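4. Recording hand-guided tasks at the bench

This section applies to sites where operators teach pick-and-place tasks to a Kadeo cell by hand. Read section 3 before changing the shift plan.

4.1 Before the shift

1. Clear the tabletop of everything the task sheet does not list.
2. Check the finger pads for cracks and loose screws. Dust and light scuffs are acceptable.
3. Close both grippers on a soft item and hold for 13 seconds. The item should not slide. 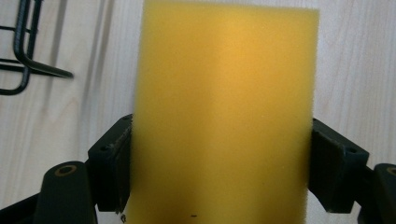

Does an operator lose paid bench time while recording tasks?
Recording hours are logged as production hours, at the same rate, and are entered under code 426 on the time sheet.

Note: Code 376 is for maintenance only. Entries made under the wrong code must be corrected by the shift lead before Sunday.

4.2 Recording a task

1. Sign in at the Corkari terminal with your own badge. Shared badges are not accepted.
2. Take one gripper in each hand. Keep both cables clear of your forearms.
3. Start the recording and perform the task at your normal working speed.
4. Return both grippers to the start position and stop the recording.

Limit each session to 33 minutes, then change to other work.

Caution: Do not wear loose cuffs or bracelets. A cable under tension can pull the gripper out of line.
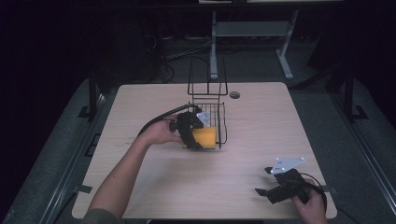
Staffing at the bench changes once a task has been released to the cell. The operator who recorded it normally moves from packing to checking, and the rota should show this at least one week ahead. Two-handed tasks need a longer handover than one-handed ones. In a basket-loading task, one gripper may carry the sponge to the wire basket while the other stays open over the table, and the checker must know which hand is meant to be idle at each step. Write this on the task sheet — the cell does not display it.

4.3 Reviewing recordings

1. Open the day's list in Stumby and sort by task.
2. Reject any recording with a dropped item, a pause to talk, or a second person's hand over the table.
3. Pass the remaining recordings to the cell owner.

Recordings are kept to teach the task. They must not be used to compare operators or set individual targets. At the Robles site this rule is posted beside the terminal, and other sites should do the same before June. An operator may ask for a recording to be deleted 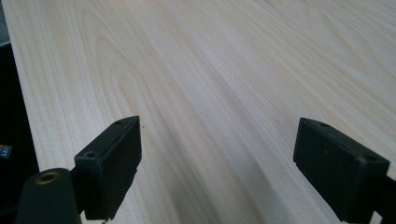
at any time before it is passed to the cell owner. After that point, send the request in writing to Wagner Rocha, who also handles questions on retraining and changes of duty.

4.4 End of shift

1. Open the fingers of both grippers fully before switching off.
2. Wipe the pads with a dry cloth. Do not use solvent.
3. Sign out at the terminal and record any fault in the bench log.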